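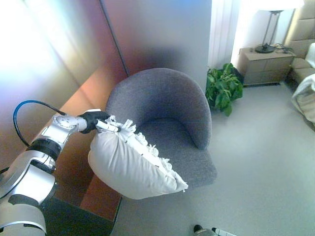

Maintenance of the arms was carried out in July, with Réka Szabó assisting. The blue cable was reseated and its slack checked through the full reach of the wrist. Both grippers were then recalibrated at 5 positions, and the torque log was forwarded to Plergate.
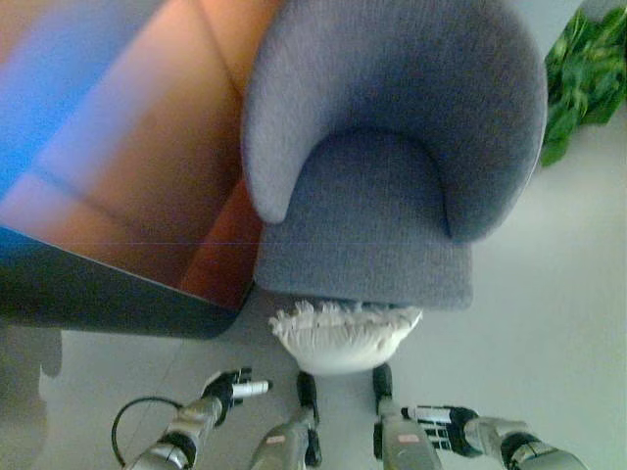 *Both hands, with the cushion at the front of the chair.*

The finger covers remain on a schedule of 315 hours. I shall replace the left set first.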